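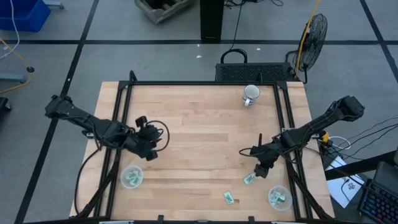 Clillwood supply desk wrote: We have checked our side and the order went out complete. Six inner cartons of 92 packets, 552 total, packed and sealed before pickup. Before we open a claim with Peller, please recount at your end, including anything sitting in bowls or loose on a table.

Ticket status: Open
Site: Zernevwood
Category: Supplies, small packets
Priority: Normal
Opened: Saturday, July 4, 2020
Subject: Packet count comes up short after clearing the table

Original report

We opened all six cartons of the green-and-white packets and tipped them out as they were needed. At the end of the day we added up the full packets and the used ones and came up 7 short of the order. The full packets are kept in two round see-through plastic bowls near the front of the table. We have had small differences before, in March, but they went away on a second count. This one did not.

What we have tried so far:

Counted the left bowl and the right bowl separately, then together. Same total both ways.

Looked under both bowls. Nothing.

Checked the empty cartons with the flaps folded all the way back. One packet had slid under a bottom flap. It is already included in the count, so the 7 is what is left after adding it.

Checked the floor around the table legs and under the shelving by the door. Nothing.

Update 1, Zernevwood

Recount done as asked. Full packets match the first count. The difference has to be in the used ones or in something that left the table.

We also looked at how the packets get laid out. They are taken out of the bowls and put on the wood between them, at whatever angle they land. A flat packet is easy to miss on a light tabletop if the light is hitting it wrong. For the recount we cleared the wood completely and only put back what had been counted.

Update 2, Clillwood supply desk

Thanks. Please tell us how used wrappers are being counted. If they are being counted by eye off the table, that is the first thing to change. Two wrappers pressed together look like one, and a torn wrapper can be counted twice. McGrath had the same problem at their site and it came down to wrappers sticking to each other.

Update 3, Zernevwood

They were being counted by eye. The crumpled pieces were left where they fell and picked up at the end. We had some lying well apart from each other, including one out by the cup near the far rim. The pieces do not all look alike once crumpled. Some show mostly pale green, some dark green or tan, depending on which way they are folded, so it is hard to say at a glance what is a whole wrapper and what is part of one.

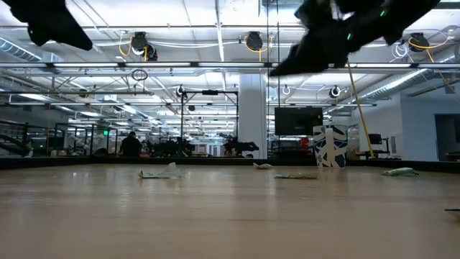 Should crumpled wrappers be flattened before they are counted?

Flatten every piece, match any torn edges, and count a matched pair as one wrapper.

Update 4, Zernevwood

Went through the trash bag and flattened everything. It took longer than expected. Results:

Two pieces we had counted as one wrapper each were two wrappers folded together. That accounts for 2.

One torn wrapper had been counted as two. That takes 1 back.

3 full packets were in the trash bag under the wrappers. They must have been swept in when the table was cleared.

So 4 found, still short by 3.

Update 5, Clillwood supply desk

Good progress. Please check anything that was standing on the table while it was being cleared, inside and underneath. Packets that size will sit flat under a cup base. Also check the gap along the far side of the table if there is one. We are holding the Peller claim until you answer.

Update 6, Zernevwood

Cup lifted and checked. One packet was inside it, pushed down against the side. Nothing under it. We ran a ruler along the black strip at the far edge and nothing came out. Short by 2 now.

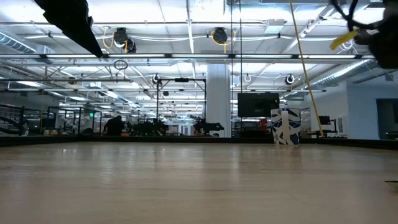

Patterned cup on the right side of the tabletop.

Update 7, Zernevwood

The last 2 have not been found. We are fine with writing them off. Please do not open a claim with Peller over it.

Changes made on our side:

Cup goes on the shelf before packets are put out.
Wrappers go straight into a separate bag and are flattened at the end.
Both bowls are counted before the table is wiped.
The trash bag is not tied until the count is written down.

Update 8, Clillwood supply desk

Agreed. 2 packets written off against the order, no claim opened. The next delivery will have the carton count printed on the packing slip so you can sign for each inner carton separately. Reply to this ticket if the difference shows up again.

Ticket status: Closed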